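Skistport > Courses > Interior Surfaces > Handouts
Filed under: Setting out, Tile, Printed panels

Handout: Setting out modular tile and repeating panels

Instructor: Omar Issa
Revised 16 Aug 2019

Read this with your notes on substrate preparation. It assumes that the wall is flat, plumb and dry, and that the finished dimensions have been taken from the wall itself. Drawings are used for ordering only. All dimensions are in millimeters.

1. Terms

Unit: one tile, measured edge to edge.
Joint: the gap between two neighboring units.
Module: one unit plus one joint.
Run: the distance to be covered, measured between finished edges.
Repeat: the distance on a printed surface from any point in the pattern to the next identical point. Horizontal and vertical repeats are usually different and must be recorded separately.
Cut: a unit reduced in width or height to close the run.

The most common error in last May's exercises was to divide the run by the unit instead of the module. The second most common was to count one joint too many. A row of n full units contains n units and n minus one joints. If a cut is placed at one end, one more joint is needed between the last full unit and the cut. If there are cuts at both ends, two more are needed.

2. Worked run, tile

The practice wall has a run of 3755. The unit is 96 and the joint is 4, giving a module of 100. Movement gaps at the corners have already been deducted from the run and are covered in the next handout.

Option A, starting from one end. Thirty-seven full units take 3552 and thirty-six joints take 144, a total of 3696. What remains is 59. Deduct one joint and the cut is 55. This is wider than half a unit and is acceptable. The row is not symmetrical.

Option B, centered on a unit. With thirty-seven full units the remainder of 59 is shared, 29.5 at each end. Deduct a joint from each and the cuts are 25.5. Both are less than half a unit. Reject.

Option C, centered on a joint. Thirty-six full units take 3456 and thirty-five joints take 140, a total of 3596. The remainder is 159, or 79.5 at each end. Deduct a joint from each and the cuts are 75.5. Accept.

Option A is the faster row to set and has only one cut. Option C is preferred where both ends of the wall are seen together, as in an alcove or behind a counter. On a wall with a door at one end, use Option A and put the cut at the end away from the door.

Check the result by adding it back up. For Option C: 3596, plus two cuts at 75.5, plus two joints at 4, gives 3755. A layout that has not been added back up will be returned unmarked.

3. Joint color

Joint color does not change the arithmetic but it changes the tolerance. With a joint close in color to the unit, small drift along the row is hard to see. With a dark joint against a pale unit, the eye follows the line and a change in joint width shows at normal standing distance. Sort the units by size before setting if the joint will be dark. Do not correct a drifting line by widening a single joint; spread the correction over several.

A dark joint also makes the grid read as a pattern in its own right. Where a gridded horizontal surface meets a printed vertical one, two patterns meet at the same edge, one straight and one usually curved. The straight one should be set out first. The printed one can be shifted sideways without anyone noticing, provided the cuts at its ends are not too narrow. White square tiling with dark lines, set against teal panels with peach and golden ovals and line-drawn flowers and leaves, is a typical case.

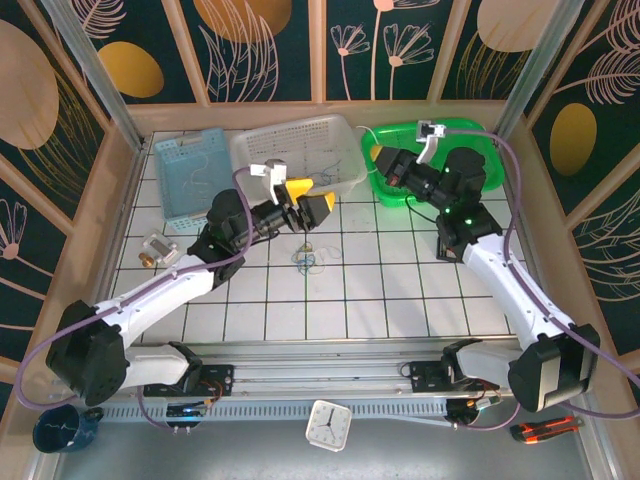 4. Worked run, printed panel

The sample panel from Jurinport has a horizontal repeat of 467. There is no joint; panels are butted. The run is again 3755.

Eight whole repeats take 3736 and leave 19. The shop rule is that no strip under 20 is to be cut, because it cannot be held square in the trimmer and the face tends to lift. Starting from one end with eight repeats is therefore rejected. Centering the eight repeats would leave 9.5 at each end and is rejected for the same reason.

Drop one repeat. Seven whole repeats take 3269 and leave 486, or 243 at each end. Half a repeat is 233.5, so both end strips are wider than half. Accept, and mark the center line of the wall before the first panel goes up.

Note that seven is an odd number, so the center line of the wall falls on the middle of a repeat. With an even number of repeats it falls on a seam. Find out what the pattern has at each of these points. If the main figure sits at the seam, shift the layout by half a repeat and recalculate the ends.

For large figures, such as ovals or medallions, avoid an end strip that leaves only a thin slice of the figure. A small shift of the whole layout usually clears it. Stems and leaves tolerate being cut almost anywhere.

5. Order of work

1. Measure the run at the top, middle and bottom of the wall. Use the smallest figure.
2. Record unit, joint and both repeats on the layout sheet.
3. Calculate at least two options for the tile and two for the panel.
4. Add each accepted option back up to the run.
5. Mark the center line and one level line. Dry lay one row.
6. Have the dry row signed before mixing adhesive.

6. Exercise

Take the same wall and the same unit, with the joint reduced from 4 to 3. Calculate Options A, B and C again and state which you would set. Then repeat the panel calculation with the layout shifted by half a repeat, and give the width of the end strip at each side.

Work in half millimeters. Round only at the cutting stage, and round cuts down. Use the Skitix layout sheet, one per surface, with the arithmetic shown in the right-hand column. Spare sheets are in the drawer under the trimmer.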